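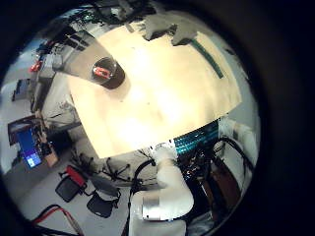 Unit 6: Wrist-view policies and transparent covers

Reading: Grajales, course notes, section 2 (the Tutia method).

Imitation policies trained on wrist views tend to fail when the target is behind or inside clear material. The object is visible, but the path the gripper must take to reach it is blocked. The Tutia method adds one auxiliary output to the policy – a per-pixel estimate of whether a surface lies between the camera and the target. No depth sensor is used.

Training data. Jhonatan Grajales collected 400 teleoperated demonstrations, of which 391 were kept after filtering for dropped frames. Each is labelled with the time of first contact with the cover.

Fisheye input. The circular image is not rectified. Rectifying would stretch the rim and discard part of the workspace, so the encoder is given the raw circle with the black border masked. Straight table edges therefore appear curved, and students should not treat this as a calibration error.

Loss. Behaviour cloning loss plus the weighted auxiliary term. The auxiliary head is dropped at test time.

Known limits. Glare on a pale tabletop washes out the grain and weakens the visual cues for motion. Grey translucent sheet is sometimes labelled as shadow.

For the tutorial: derive the gradient of the combined loss with respect to the shared encoder, and state what changes when the auxiliary weight is set to zero.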